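PACKAGING FOR SMALL PRODUCERS
Week 5 notes: choosing a carton and a wrap
Handout revised 8 Sep 2018

Reading for this week: the chapter on distribution hazards in the course reader, and the Jitden case notes. Bring a carton from home. Any condition is fine, and a damaged one is better for the exercise at the end.

1. Where we are

Last week covered primary packaging, the layer that touches the product. This week moves outward to the shipping carton and then back in to look at film, as the two are usually chosen together and usually by different people. A soap maker will spend a month on the label and an afternoon on the box. The box is what the courier sees.

The main terms again, as several people mixed them up in the short answers:

Primary packaging: in contact with the product.
Secondary packaging: groups or presents the primary packs.
Tertiary packaging: moves the lot through a warehouse or a truck.

One item can do two jobs. A mailer carton sent straight to a customer is secondary and tertiary at the same time, and you should say so in your assignment and then treat it as both.

2. Paper-based board

People say "cardboard" for everything. In this unit, use the narrower words when you know them.

Corrugated board has a fluted sheet (the medium) glued between flat sheets (the liners). Single wall has one medium, double wall has two. Cartonboard, or boxboard, is solid, with no flutes, and is what a cereal packet is made from. Greyboard is thick, dense and recycled, and turns up in rigid gift boxes and the backs of notepads.

Corrugated board gets its stiffness from keeping the liners apart. Crush the flutes and the sheet still looks much the same, but a good share of the stacking strength has gone. Typical causes are over-tight strapping, walking on flat stock, and feeding sheets through rollers set too close.

Flute direction matters more than most beginners expect. In a standard carton the flutes run vertically, so that each one acts as a small column under load. If you cut your own blanks from flat sheet, mark the flute direction on the sheet before you mark anything else.
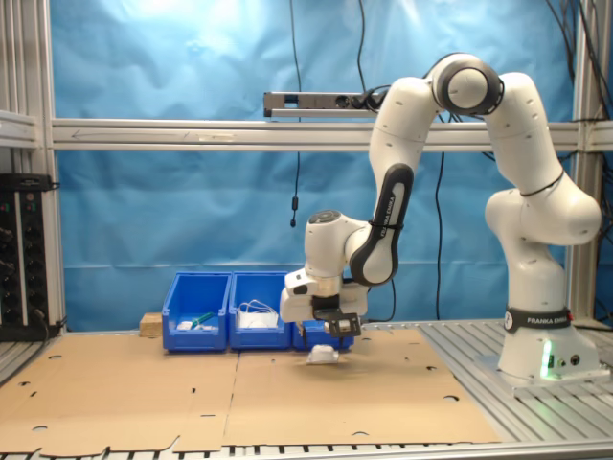

Flat stock should be kept flat, off the floor and out of the sun. Board takes up moisture from the air until it matches the room, and damp board loses compression strength quickly. Leave new stock in the packing area overnight before using it. If sheets bow, turn alternate ones over and put a plain board on top. Weights placed in the middle only make it worse.

Scoring comes before folding. A fold across the flutes needs a firm crease on the inside face. A fold along the flutes tends to wander into the nearest valley, and the panel ends up a few millimetres off square. Allow for the thickness of the board at every fold. The usual student error is a lid drawn to the same size as the base, which then has to be forced on.

3. Reading a carton specification

A supplier's quote will normally give internal dimensions in the order length, width, depth, where length is the longer side of the opening. Check that the figures are internal. Khang Từ's group last year ordered to external dimensions and received 3000 cartons that were a snug fit for nothing they sold. They used them in the end, with a smaller jar.

The quote may also give a board grade, a flute letter, an edge crush or burst value, and the style of box. Edge crush tells you about stacking. Burst tells you about puncture and rough handling. A heavy product in a short stack and a light product in a tall stack need different things, so ask for whichever value matches your hazard.

Price breaks deserve some care. In the Girkmont quote we worked through in class, the unit price fell sharply at 4000 cartons, and most of you took the break. Work out where those cartons will sit, how long they will sit there, and what you will do if the jar or the bar changes shape in March. Storage is a cost even when the shed is yours.

4. Films and wraps

Film goes on for one or more of these reasons: to keep moisture in, to keep moisture out, to slow oxygen or aroma moving through, to show tampering, or to keep surfaces clean and separate. Write down which ones apply before talking to a supplier. "We want it wrapped" is not a brief.

Polyethylene is soft, tough and a good moisture barrier, and a poor oxygen barrier. Oriented polypropylene is clear and crisp, with a noticeable crackle, and is common on biscuits and greeting cards. Cellulose films have good clarity and hold a twist or a dead fold well, but uncoated grades let water vapour through freely. Polyolefin shrink film is the usual choice for a tight clear wrap on an odd shape. PVC shrink is cheaper in some places and causes trouble in the recycling stream.

Three product behaviours to watch for:

Sweating. Products high in glycerine draw water from humid air and bead on the surface. A close moisture barrier applied soon after the product has cooled will prevent most of it. Wrapped warm, the product makes its own condensation inside the film.

Shrinkage. Cold-process bars and some cheeses go on losing water for weeks. A wrap that was tight at packing will be slack on the shelf. Cure first, or choose a band that can move.

Bloom and migration. Fragrance oils and some fats will pass into a film and soften it, or lift the ink from a label outside it. Test with the real product for the full shelf life. A week on a bench tells you very little.

Soft products also take up the pattern of whatever they rest on. Use a smooth liner or interleaf, and keep seams and overlaps to the underside. Corners are the weak point of any block-shaped pack, and film pulled hard across one will thin there first.

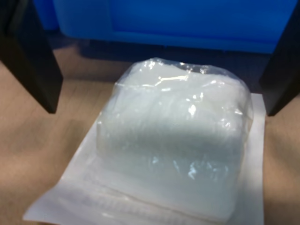 Griet Schouten disagreed with the advice on tightness when these notes first went round, and her comment is worth keeping: "You tell people to wrap close and then tell them the corners thin out. With a soft product I leave a little slack, fold the ends under and let the carton do the holding. I lose some shine at the point of sale and I get fewer splits."

That is a fair position for anything sold by post, where shelf appearance counts for less. For a market stall or a shop I would still go closer. In either case, state which sales channel you have in mind, as the marker can't guess it.

5. Putting the two together

Film and carton have to be tested as a set. A film with a slippery surface lets packs slide inside the carton and load one wall. A clinging film can stop them seating properly, so the lid sits high and the stack above it leans. The Preltley trial in the reader is a good example of the second problem. The carton was changed twice before anyone looked at the wrap.

Void fill should stop movement and no more. Paper crumple settles in transit, so pack it tighter than feels right. A fitted insert cut from the same board as the carton is often cheaper once labour is counted, and the customer has one material to put in the recycling bin. Film should be easy to separate from board. Avoid gluing one to the other unless you have a strong reason.

6. Exercise (in tutorial, groups as before)

Open your carton along the manufacturer's joint and lay it flat. Mark the flute direction, the score lines and any crushed areas. Name the style if you can. Note any printing on the base flap, where makers often put their grade stamp.

Then write one paragraph on how the carton failed, or would have failed first. Nobuhle Adams and Vinh Âu have the two Aguiar cartons, which travelled the same route with different wraps inside, and should present together.

7. For the assignment

The packaging plan is worth 20 per cent of the unit mark. It needs a product description, the hazards in your chosen channel, a carton specification, a film choice with reasons, and a test plan. Supplier samples can be attached but won't be marked. Late plans go through the usual form, with the cover sheet signed.

Next week: labels, adhesives and cold storage.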